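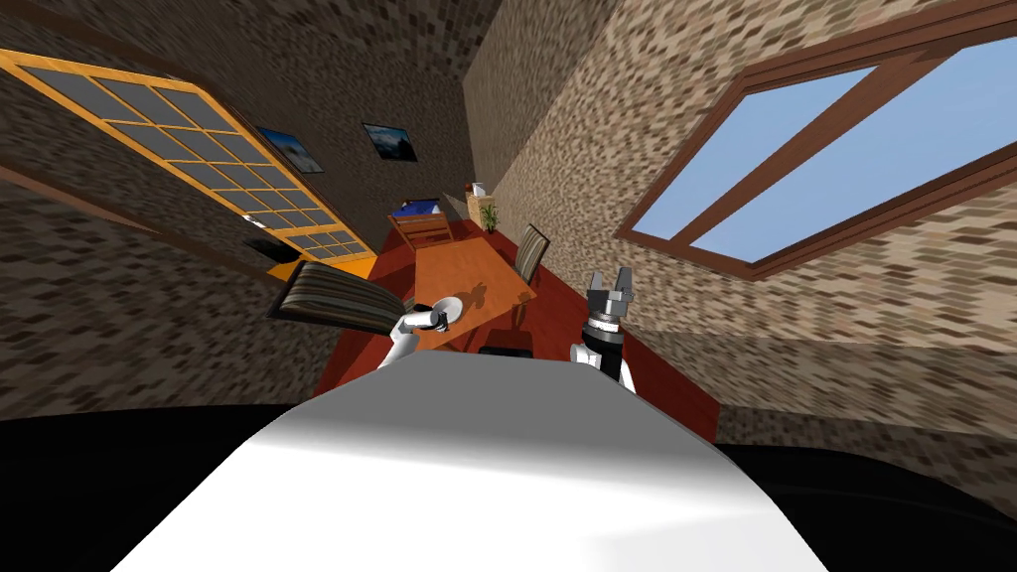
4. Montar el tablero de la mesa Sustau

¡Ya casi está! Con las patas atornilladas y el bastidor en pie, llega la parte más agradecida del montaje: colocar el tablero y dejar la mesa lista para la primera comida.

Antes de empezar, ten a mano la llave hexagonal, la bolsa B con los 16 tornillos y un paño suave. Si falta algún tornillo, pide la bolsa de repuesto con la referencia 3349 y te la mandamos a casa.

4.1 Extiende una manta en el suelo y apoya encima el tablero, con la cara buena hacia abajo.

4.2 Coloca el bastidor sobre el tablero, patas arriba. Las flechas grabadas en los dos tienen que apuntar hacia el mismo lado.

4.3 Mete todos los tornillos a mano, un par de vueltas nada más. Parece lento, pero así el bastidor se acomoda solo (¡y queda centradísimo!).

4.4 Aprieta en cruz: primero las esquinas opuestas, luego los del medio. Para cuando notes resistencia.

PRECAUCIÓN: no uses atornillador eléctrico. Los insertos roscados pueden girar dentro de la madera y entonces el tornillo ya no agarra.

4.5 Dad la vuelta a la mesa entre dos personas, sujetándola por el bastidor y nunca por el canto del tablero. Una pata no debe soportar todo el peso durante el giro.

4.6 Comprueba si cojea. Los tacos de nivelación se giran a mano y admiten suelos bastante irregulares, incluso baldosa antigua.

Nota: deja libres 68 cm entre la mesa y la pared para poder sacar las sillas con comodidad.

5. La primera capa de aceite

Este paso nos encanta, porque la veta cobra vida en cuanto la tocas con el paño. Recomendamos el aceite Bernosine incoloro, aunque sirve cualquier aceite duro apto para mesas de comedor.

5.1 Quita el polvo con un paño apenas humedecido y deja secar.

5.2 Reparte una capa muy fina siguiendo la veta.

5.3 Espera un cuarto de hora y retira todo el sobrante. Si queda brillo pegajoso, sigue frotando.

5.4 Deja curar la mesa hasta el día siguiente, con la habitación ventilada.

PRECAUCIÓN: los trapos con aceite pueden arder solos. Extiéndelos al aire libre hasta que estén secos y no los tires arrugados a la basura.

Para el mantenimiento anual, pasa al apartado 6.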